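The caddy question

Every July the same advice comes around the building: get your bits and pieces off the desk and into a container. It arrived early this year. The Zovora newsletter ran a whole spread on it, our own notice board at Huaranga House has had a sheet up since before Easter, and Hernán Villca has asked me to write something on the subject for people who have just moved into the upstairs rooms. He knows I don't think much of it. He asked anyway.

My complaint is a simple one. A caddy does not tidy anything. It moves a mess from a flat place to a deep place, and in the deep place you stop looking at it. I bought my first one when I came here, a tall thing with five slots, and within a fortnight I had pens in two of them, dead batteries in the third and a sort of grey fluff in the others that I never traced. The desk looked lovely. I could not find my nail scissors until I moved rooms.

The usual reply is that I bought the wrong caddy. Doğukan Kırmızıgül, upstairs at the back, says anything with more than a couple of compartments is asking for trouble, and on that much I agree with him. A plain box with a divider is about as far as you want to go. You can see the bottom of it. You can tip it out over the sink and rinse it, which you can't do with the bamboo ones without them going black in the corners. If you must have one, have that sort, in plain plastic, and ignore the sets that come with a matching tray, a matching cup and a matching something for cotton buds.
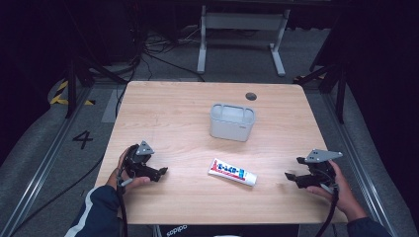 Then there is the matter of what goes in. The notice board sheet says "toiletries and small items", which could mean anything in the room. Tubes are the hard case. Stand one on its cap in a shallow caddy and it leans, then the next one leans on that, and by the end of the week you've got a little heap that has to be taken apart whenever you want whatever is on the bottom. Lay it flat and it takes up the whole compartment. I have heard people swear by a bulldog clip on the crimped end, hung from a hook, and I tried it for a while. The clip was fine. The hook came off the wall and took a coin-sized patch of paint with it, which I then had to explain at the room inspection.

I'd also question whether the desk is the place for any of it. The rooms upstairs are small and the desk ends up doing everything: breakfast, study, ironing if you put a towel down (please don't, the finish won't thank you). People keep their toothpaste there because the shared bathroom shelf is full, and the shared bathroom shelf is full because of the people who moved out. Jhun Estrella cleared that shelf last winter and counted 105 items, a good many of them empty. Nothing in the Zovora spread mentions that. It would rather sell you a box.

And they are for sale, of course. The "desk wellness" range they recommend has a 600 mL pot for water, a lidded one for snacks and a caddy in a choice of colours, all of which seem to me to be beige. Brerusia do something similar. I have looked at both in the shop at Colico and I would not pay for either when the discount place across the road has a grey tub that does the same job. I've been told the expensive ones are "weighted". I picked one up. It felt like a tub.

Cirilo Serrano has asked me to be fair, so I will try. He has kept a caddy on his desk for 2 years and it still holds what it held on the first day: toothbrush, toothpaste, comb. He carries it down the hall in the morning and carries it back. Put like that, I can see the sense in it. It works as a thing to carry, and I suspect that's what they were meant for before somebody decided they were furniture. If you share a bathroom and your floor is cold, one trip beats three.

So, for the newcomers, my advice, which you are free to ignore as my own neighbours do. Don't buy anything in the first month. Put your things on the desk and see which of them you pick up every day. Those can go in a box if you like. The rest probably belong in the drawer, or in the bin, or back with whoever lent them to you. Keep the cable hole clear if your desk has one, as small caps roll straight for it and the gap behind the desk is too narrow for a hand. Mine has swallowed 2 lip balms and a perfectly good pencil sharpener.

If you have a caddy you don't want, leave it on the table by the laundry door with your room number on it. Wálter Apaza has said he'll take any that are in decent nick for the shed, where he wants them for seed packets and plant labels. Please rinse them first. He was given one last time with conditioner in the bottom and it has put him off the colour mauve.

Replies to this can go in the box outside the office. Hernán has promised space in the next issue for anyone who wants to defend the five-slot model.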